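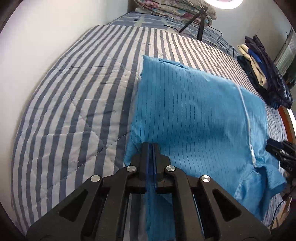 My mother's quilt sat in a closet for years and I was scared to put so much as a corner of it in water, one guest wrote in the visitor book at Gornuvero last August, and could somebody please teach the rest of us how to look after these things?

Well, we read that page out loud over coffee, and then we read it out loud again, and this fall we are delighted to say that the answer is yes. Gornuvero, the neighborhood quilt and bedding workshop on the lower end of Waaka Street, is opening a season of free Sunday mending mornings for anyone with a bed cover that needs some care, whether it was pieced by a great-aunt or picked up at a yard sale.

The mornings begin at 10 a.m. and run until everybody has finished their tea. Guests are welcome to bring one quilt, coverlet or blanket each, along with any scraps they would like to use for patches (old shirts are wonderful for this, and so are pillowcases that have gone soft with age). Needles, thread, thimbles and good lamps are all provided by our friends at Brevutby, the thread and notions shop next door, who have also put together 182 small take-home kits for the season.

Each session starts with a short talk on washing and storing, and then we settle in to sew. Beginners can learn to close a split seam, replace a worn binding or lay a patch over a thin spot so that it holds. Those who have been quilting half their lives are warmly invited too, and we would love to hear how you were taught, as it seems every family has its own way of tying a knot.

"We have mended 322 bed covers since we first opened our doors, and we still get a little flutter when one is unfolded on the table," the workshop said. "People tell us where it was made and which bed it lived on, and before long the whole room is listening. We wanted to make more time for that."

The long tables seat 18 at a time, so we do ask that you reserve a chair, although there is always a bench by the window for anyone who would just like to sit and chat. A second room, with space for up to 43, will open for the closing get-together, when finished quilts will be hung along the walls and Hasar, the bakery across the street, will bring its plum cake.

Chairs can be reserved at the Gornuvero front desk or at the Brevutby counter during shop hours. Children are welcome with a grown-up. Quilts should be clean and dry when they arrive, please, and if yours is too delicate to carry, bring a few snapshots and we will gladly talk it over with you.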